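Kostümprobe, und die Garderobe hat wieder nur bis Größe 42

Forum: Freie Szene & Kleinproduktionen > Kostüm, Maske, Ausstattung

flaklow_fan schrieb:

Hallo zusammen, ich muss mal Dampf ablassen und brauche danach bitte einen Rat. Ich spiele eine Nebenrolle in einer kleinen Webserie (Arbeitstitel "Flaklow", falls jemand aus der Ecke mitliest: huhu!). Gedreht wird im März, die Maße habe ich vor Wochen per Mail geschickt, mit Brust, Taille, Hüfte, Oberarm, allem. Ich trage 50, das steht auch groß in meinem Profil.

Komme ich also zur Anprobe und auf meiner Stange hängen zwei Blusen in 42 und eine Strickjacke, die "ja dehnbar ist". Dazu eine Hose, die ich bis zum Knie bekommen habe. Die Assistentin war supernett und ist immer röter geworden, und am Ende habe ICH sie getröstet. Kennt ihr das? Man steht in Unterwäsche hinter einem Paravent und sagt einer fremden Person, dass es gar nicht schlimm ist.

Jetzt kam die Mail, ich soll doch bitte "was Eigenes mitbringen, gern drei Outfits". Geld dafür gibt es keins. Würdet ihr das machen?

Nadelkissen_Ost schrieb:

Ich bin Kostümbildnerin und sage es gleich: peinlich für die Kollegin. Wenn die Maße da sind, hat bei der Anprobe etwas zu hängen, das wenigstens zugeht. Es muss noch nicht schön sein, aber zugehen muss es.

Eigene Kleidung ist bei kleinen Budgets üblich, das würde ich dir also gar nicht ausreden. Aber gegen Kostümgeld! Frag nach einer Pauschale pro Outfit und nach Übernahme der Reinigung. Und schreib dazu, wer zahlt, wenn Kunstblut draufkommt. Es kommt immer irgendwas drauf.

Palaniappan schrieb:

Ich halte mal ein bisschen dagegen. Ich habe selbst zwei Kurzfilme produziert, und bei uns war das Kostüm eine Person mit einem Kombi und einem Wäschekorb voller Leihgaben. Der Fundus hier in der Stadt hört bei 44 auf, und kaufen und zurückgeben klappt in großen Größen selten, weil man im Laden kaum was findet und online erst mal eine Woche wartet. Das ist oft einfach Mangel und gar kein böser Wille. Ich würde da jetzt kein Fass aufmachen.

flaklow_fan schrieb:

@Palaniappan Böser Wille unterstelle ich ja niemandem, siehe oben, ich hab die arme Frau getröstet! Aber eine Woche Lieferzeit ist kein Argument, wenn die Maße seit Wochen im Postfach liegen. Meine Kollegin in Größe 36 hatte übrigens eine volle Stange. Mit Schuhen.

Palaniappan schrieb:

Okay, das mit den Schuhen ist bitter.

TolaImParkett schrieb:

Bei uns im Jugendtheater läuft es seit letztem Jahr anders, und zwar seit Rekha Mathew die Garderobe übernommen hat. Sie besorgt zuerst die Sachen für alle, die nicht in die Standardgrößen passen, und geht mit dem Rest vom Geld in den Fundus. Also genau andersrum als früher. Am Anfang gab es Gemecker, weil die Schmalen plötzlich die ollen Sachen aus dem Fundus bekamen, haha. Das Gemecker hat sich gelegt.

Außerdem macht sie zur Anprobe für jede Person eine eigene kleine Stange fertig, mit Namensschild, und niemand sieht, was bei den anderen hängt. Klingt banal, hat mir aber echt viel Stress genommen.

Wegen der Outfits für dich, @flaklow_fan: Was spielst du denn? Vielleicht kann man mit Jacken arbeiten. Eine gute Jacke offen getragen verändert die ganze Figur, ich meine die Rollenfigur, und drunter reicht ein schlichtes Shirt, in dem du dich bewegen kannst. Ich bin ja sowieso Team Trainingsjacke, so eine in Petrol mit weißen Paspeln und orangem Aufnäher am Ärmel, die erzählt sofort was.

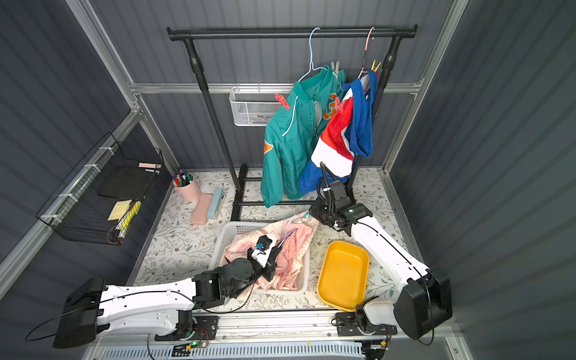
flaklow_fan schrieb:

Ooh, Trainingsjacke! Ich spiele die Betreiberin eines Waschsalons, die früher Handball gespielt hat, das würde sogar passen. Im Drehbuch steht nur "praktisch gekleidet". Das heißt bei dicken Frauen ja meistens: graues Zelt.

Nadelkissen_Ost schrieb:

Graues Zelt, ich lach mich weg. Leider wahr. Gegenvorschlag: Schreib der Regie zwei Sätze dazu, wie du die Figur siehst, BEVOR du packst. Wenn die Jacke dann mit der Vergangenheit als Handballerin begründet ist, wird sie zur Rolle gehören und steht im Szenenplan. Dann muss das Kostüm sich auch drum kümmern, zum Beispiel um ein Double, falls du in einer Szene nass wirst.

Achte nur auf Schriftzüge. Große Marken müssen am Set gern mal abgeklebt werden, und Tape auf Stoff sieht man in jeder Nahaufnahme.

cosine schrieb:

Unpopuläre Meinung: Ich würde gar nichts mitbringen. Solange wir alle brav mit dem Koffer anrücken, lernt das keine Produktion. Ich habe das einmal durchgezogen und gesagt, meine Maße haben Sie, ich komme um 7 Uhr und ziehe an, was da ist. Da war dann was da. Eine Bluse, sogar gebügelt!

Nadelkissen_Ost schrieb:

@cosine Und wenn nichts da gewesen wäre? Dann steht sie morgens um sieben im Bademantel und das ganze Team wartet auf sie. Den Druck hat am Ende die Schauspielerin und nicht die Produktion. Würde ich niemandem raten, der noch nicht so bekannt ist.

cosine schrieb:

Den Druck hat sie jetzt doch auch schon. Aber gut, ich sehe ein, dass das Typsache ist. Ich bin halt stur.

Palaniappan schrieb:

Kompromiss aus Produzentensicht: ein Outfit selbst mitbringen (das, worin du dich wohlfühlst), den Rest muss das Kostüm besorgen, mit Frist. Und alles per Mail. Wenn bei mir jemand freundlich und mit Datum schreibt, mache ich das. Wenn mich jemand nur anruft, vergesse ich es leider bis zum Abend.

Was die Pauschale angeht, die Summe kommt sehr auf das Projekt an, da würde ich einfach fragen, was sie den anderen zahlen.

UshaK_Maske schrieb:

Hallo, Usha Krishnan hier, ich mache Maske und lese meist nur still mit. Nehmt bitte zur Anprobe immer den BH mit, den ihr beim Dreh tragt, sonst sitzt am Drehtag alles fünf Zentimeter woanders. Und Oberteile mit Reißverschluss oder Knöpfen sind für uns ein Segen, da muss nach der Maske nichts mehr über den Kopf. Ich habe schon so viele Grundierungen aus weißen Kragen gerieben, das glaubt ihr nicht. Also von mir auch eine Stimme für die Jacke!

TolaImParkett schrieb:

Ha! Zwei zu null für die Jacke.

flaklow_fan schrieb:

So, Rückmeldung: Ich habe gestern Abend geschrieben, ziemlich genau nach dem Muster von Palaniappan und mit den zwei Sätzen zur Figur. Ein Outfit bringe ich mit, für die anderen beiden soll mir das Kostüm bis zur nächsten Anprobe was hinhängen, Reinigung und Pauschale habe ich auch reingeschrieben. Beim Absenden hatte ich Herzklopfen wie vor einem Casting.

Heute früh kam die Antwort von der Regie: Handballvergangenheit findet sie super, Jacke ja, bitte nicht in Schwarz. Vom Kostüm habe ich noch nichts gehört und zur Pauschale heißt es, das werde "intern geklärt". Na ja.

Falls jemand einen Laden weiß, der Trainingsjacken in 50 hat, die nicht bis zum Knie gehen, immer her damit. Die Herrenabteilung habe ich durch, da sind die Ärmel jedes Mal zu lang.

Nadelkissen_Ost schrieb:

Ärmel kürzen ist bei Bündchen kein Drama! Bündchen abtrennen, Ärmel kürzen, Bündchen wieder dran. Nimm die aus der Herrenabteilung, die an Schulter und Hüfte passt, und schick mir eine PN, dann schreibe ich dir auf, wie man das zugibt, ohne dass es Falten wirft.

cosine schrieb:

Und die Rechnung für die Änderung geht an die Produktion. Bitte!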